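Five days on the Rudix

2018-09-02

In August my wife and I made a journey on a boat for the first time in our lives. The Rudix is an old cargo boat which was changed into a small hotel, and she goes on the canal between Stulano and Skeven. We were nine passengers and everybody ate at one long table.

I must say that I was a little afraid of the cabin. It was small, but the bed was good and the window opened just over the water. In the mornings I heard ducks before I heard the engine. We paid 90 euros extra for the cabin at the front — it is more quiet there and I would pay it again.
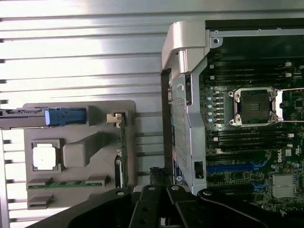 Processor and memory module in their grey tray, next to the Dell motherboard.

The boat is slow, so you can take a bicycle from the deck, ride to the next lock and wait there with an ice cream. On the third day we did this and had time to visit the cheese market in Subramaniam, a village with one street and a very big church. I bought too much cheese and it travelled home in my shoes bag.

The food was simple and fresh. Only the coffee was weak, and I said it politely on the last morning. We have already asked for the prices for next spring, when the boat goes in the other direction and stops one night more in Skeven.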